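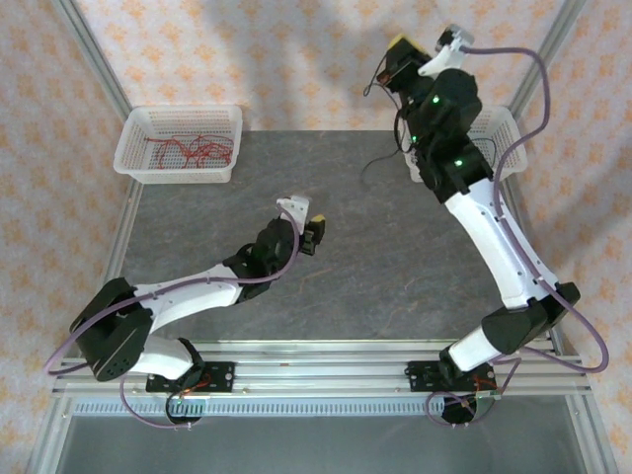 Home Preserving > Pickles, Brines and Ferments
Brining 101: my first olives and I am hooked

sowmya_s
Member, Standlow
I have been lurking on this board since last autumn and finally have something to post. Olives! My neighbour Ourania has a tree that hangs over our side fence and every year the fruit ends up squashed all over the driveway. This May she told me to take as many as I could carry, so I filled two buckets and then rang my mum to ask what on earth you do with them.

I split the lot in half. The first bucket I cracked with the back of a meat mallet (do this outside, wear something old) and soaked in plain water, changed every morning before work. The second bucket I left whole and put straight into brine, 100 g of salt to 1000 mL of water, with a little saucer on top to hold them under.

The cracked ones are already good enough to eat. Still a bit bitter, but that lovely grown-up sort of bitter, and with garlic and lemon peel and some dried oregano they vanished in one sitting. The whole ones taste like chewing an aspirin. I know they need months, I just keep checking!

My questions:

Do I change the brine on the whole ones or leave it alone?
Is a bit of white film on top all right?
What variety have I got? Smallish, pointy at one end, went from green to a streaky purple.

marinam
Senior member
Welcome out of lurking! What a great start, and good on Ourania.

Leave the brine alone. My whole olives go in at ten per cent, exactly what you've done, the lid goes on, and I don't touch them until the weather warms up. Every time you tip that liquid out you're tipping out the flavour along with the bitterness. The best jar I ever made was one I forgot behind the paint tins.

White film is normal. Skim it off with a spoon, top up with fresh brine so everything is under, wipe the neck of the jar. If it goes fuzzy, or pink, or black, chuck the whole jar.

manolis_b
Senior member
Have to disagree with Marina, and she knows I will, we do this every year.

Change it. My father changed his once a fortnight for the first two months and then left them, and his olives were the best I've eaten anywhere. If you never change it you get that heavy, muddy taste. Some people like that. I want to taste the olive.

Also ten per cent is plenty to start, but have a taste of the brine itself now and then. The fruit lets water out and the salt drops. I bump mine back up.

marinam
Senior member
Muddy! Manolis, that is the fermentation, that's the good part. You're making salted fruit. I'm making olives.

manolis_b
Senior member
Come over and do a blind tasting then. I'll even use the good plates.

effie_dim
Member
Can I jump in with the fast end of things? I only do cracked ones now and I love them so much I've given up on the slow jars altogether.

The thing that changed mine was picking them properly green, before any purple at all. They stay crunchy. Cracked purple ones go soft on me within a couple of weeks, though the flavour is rounder. I also stopped using the mallet and now cut three slits in each one with a paring knife. Slow, yes, but you don't bruise the flesh and you don't get the little splinters of stone. I put the radio on and sit out the back with a bowl in my lap and I find it very soothing.

After the soaking they get a weak brine, 200 mL of vinegar in a big jar of it, then the flavourings. So far I've done:

lemon and fennel seed (family favourite)
orange peel and chilli
bay leaf, garlic, coriander seed
preserved lime, which was too much, never again

On the variety: people are going to guess, but please take a few in to someone local. I had mine down as one thing for years and was wrong. There was a bloke on the produce stall at the Abubakar grocery near me who took one look, bit one raw (raw!) and told me what it was. 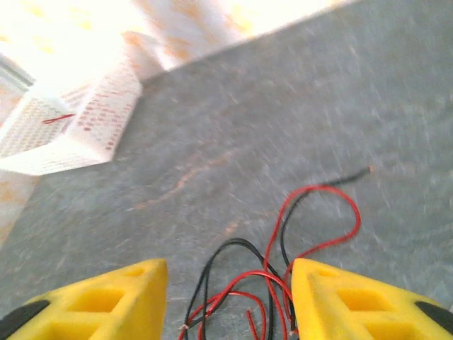 Keep a couple of leaves attached if you do take some in, too. The leaf shape helps nearly as much as the fruit, and so does the stone, so bring one you've cleaned up. Mine have quite a smooth stone with a tiny point on the end and that was what settled it.

sowmya_s
Member, Standlow
I love this thread already. So the whole-olive vote is one all. I'm going to be a coward and do two jars, one changed and one left, and label them Marina and Manolis.

Effie, the knife idea is brilliant. My mallet ones look like they've been run over. How long do you soak after slitting them?

effie_dim
Member
Ten days for me, water changed every day, tasting from day seven. Yours might be quicker if they were already colouring. Go by taste and ignore anyone who gives you an exact number, including me.

kourkoulas_o
New member
Hello, I am the Ourania with the tree! Sowmya showed me this page on her phone and I had to make an account.

I can't tell you the variety either, sorry. It was in the ground when we moved in. The lady before us called it "the Stelulska tree" but that was the surname of the people before her, so that's no help to anyone.

I salt mine dry. Nobody has brought this up! You wait until they are fully black and starting to wrinkle, put them in a cloth bag with coarse salt, hang it over a bucket in the laundry and give it a shake every day. They drip black juice for a month. Then rinse, dry, rub with oil. They are like little raisins and wonderful with bread and a tomato. I won't have them any other way.

marinam
Senior member
Ourania, this makes my day. My aunt did them in a pillowcase on the clothesline and the stain never came out of the concrete. How much salt?

kourkoulas_o
New member
I use 1000 g of salt for 2000 g of olives. My sister uses less and hers went mouldy, and I did tell her.

manolis_b
Senior member
That's a lot of salt. I do dry ones at half that and just mix in a bit more whenever it looks damp. Never had mould. Big fan of the method though, especially on a pizza.

kourkoulas_o
New member
You must have a very dry laundry.

picklejar_pete
Member
Quick one on gear. Has anyone used the Cistico jars with the inner plate that holds everything down? I'm on saucers and zip bags full of brine and I've had a couple leak.

marinam
Senior member
I have two. The plate is great on cucumbers and cabbage. Small olives sneak up around the edge of it, so I still lay a few vine leaves on top. If you've got a grapevine, they work a treat and cost nothing. Wash them first.

If yours are leaking, fill the bags with brine at the same strength as the jar. Then a leak doesn't water anything down.

picklejar_pete
Member
Vine leaves, of course. There's one growing all over the shed. Thanks!

sowmya_s
Member, Standlow
Update: Marina and Manolis are both in the cupboard, side by side. I've left a third of the fruit on the tree to go black so Ourania can teach me the bag method, and she's already told me which pillowcase I'm to sacrifice. Also started a small slit batch with fennel seed and lemon. My partner has asked for a shelf back. He can have it in spring.

manolis_b
Senior member
Which one gets the front of the shelf?

sowmya_s
Member, Standlow
I'm swapping them every time I open the door.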